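**Can a machine do my shop chores yet?**

Some of them, yes, and we at Orkbridge love being asked! Picking up one part it knows well, a gear say, is a chore we'd happily hand over. A mixed bin of 40 odds and ends (or your laundry, sorry) is still a job for people.

**How does it hold a gear without hurting the teeth?**

Melati Yusof teaches ours to go for the hub, with a finger on either side.
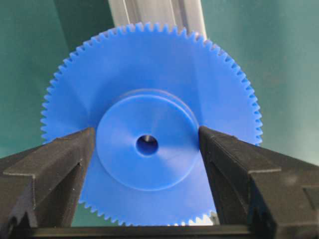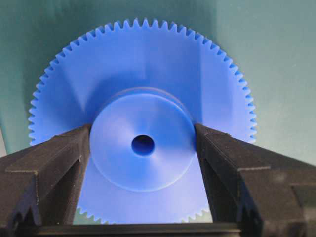

**Would it suit a small shop?**

If you run the same part all day, quite possibly. Write to Tâm Tôn and tell him what you make.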